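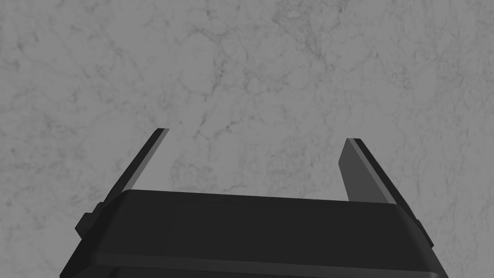 24 Jan 2019

Today I gave the whole day to the gripper and I did not touch anything else, as I promised myself in the evening yesterday. The simulated cell for Budier must be ready before I can go back to the real one in Villholm, and the gripper model is the part I trust least.

I started with the zero position. In the file from Mondal the two fingers have each their own joint, and the second joint should copy the first one with the opposite sign. Somebody before me wrote this relation by hand and put the offset only on one side. When I commanded full open, the fingers were open, yes, but the middle between them was not the middle of the tool. The difference is small and I did not see it for two weeks. I saw it only when I printed the positions of both fingertips and put them in two columns. I corrected the offset and ran the opening and closing 16 times without any object. Now both columns agree until the last digit that I print.

Before lunch I made also the maintenance counter. On the real cell we grease the finger guides every 3,000 cycles, and Padex (this is our small program for the logs) should remind us. It did not remind us. The last log stops at 3,112 and there is no warning in it. I read the code two times before I understood: the counter starts again from zero after each restart of the controller, but the total in the log does not. So the warning compares the wrong number. I changed one line, then I wrote four lines of comment above it, for the person who comes after me. Maybe this person is me in November.

I must remember to grease the guides in Villholm when I am there, before anything else. Also to look at the screws of the left finger. I wrote both on the paper on the door.

In the afternoon I worked with the wrist camera. I wanted the fingers to stay in the picture when they are open, and still to have enough of the table to see between them. I moved the camera back a little, then too much, then again forward. It is slow work — every time I must load everything again and wait. I drank too much tea.
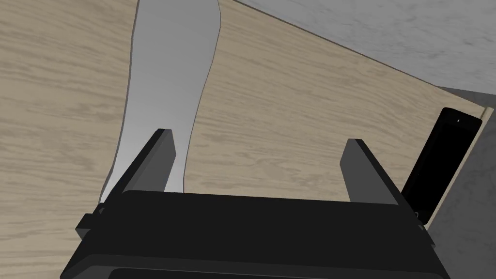

Wrist view over the wood table, fingers open, phone at the right.

I am satisfied with this view. Both fingertips are inside, and the gap between them is wide and free. The left finger covers the lower end of the pale strip, and I thought for a long time if this is a problem. I decided no. On the real cell the finger will also hide things, and it is better to learn it here.

The lighting I left even and soft. It is not like in Villholm, where the window is on one side, but I do not want to change two things in one day.

Not finished: the closing force. The value in the file is a round number and I do not believe round numbers. I have the old measurement somewhere, in the gray notebook I think, or in the mail from Mondal. Tomorrow I look for it first, and only then I open the computer.

I saved everything at the end and made a copy on the second disk. My back hurts from the chair.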